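Nulach Cotton Cleaning Cloth, 2-Pack

Print this page | E-mail this page

Item no. 1349
Sold by Selcombe Household Supplies

The Nulach is a general-purpose cleaning cloth in brushed cotton, meant for wiping down worktops, tables, shelves and painted woodwork. It replaces our old Planosbridge cloth, which went out of production last November. The new one is slightly larger and a good deal heavier, and the hem is sewn with a double row of stitching all the way round.

Colours: pale green, oatmeal, slate. Packs are single-colour only. We cannot make up mixed packs.

Weight and feel
The cloth is soft from the first use but does not hold water well until it has been through the wash. We suggest washing it twice before using it on glass. After that it will take up a small spill in one go and wring out nearly dry. It is not a scouring cloth and will not shift baked-on food — use the Mathur scrub pad for that.

Washing
Machine wash at 60 degrees with similar colours. Do not use fabric softener, which coats the cotton and stops it soaking anything up. Tumble drying is fine on low. Expect it to shrink by around 2 cm in length over the first few washes. The slate cloth sheds some dye to begin with and should be washed on its own.

Ordering
Single packs are sent by ordinary post. Trade cartons hold 11 packs and go by courier, and a signature is needed. The carton code is 646. If you have an account with us, quote the carton code and not the item number, or the order will be read as single packs.

Unwashed packs can be returned within a month. Please keep the paper band, as we cannot resell them without it.

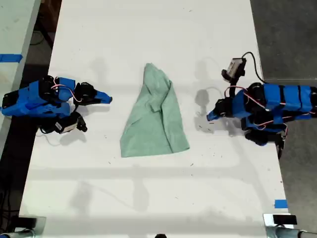
Nulach cloth in pale green, on a white tabletop.

Customer notes
"Good thick cloth. I use the oatmeal ones in the kitchen and the slate ones for the bikes. Would like a loop in the corner for hanging up." — Kirsten Brøndum

"Second order. The first lot have gone a bit paler but the hems are still sound." — Kanchan Khurana

A hanging loop has been asked for several times and we have passed this on to the mill. There is no date for it yet.

See also: Mathur scrub pad, Nulach tea towel, Nulach floor cloth (large)

Contact us | © Selcombe Household Supplies | Page updated 19 April 2022 | Back to top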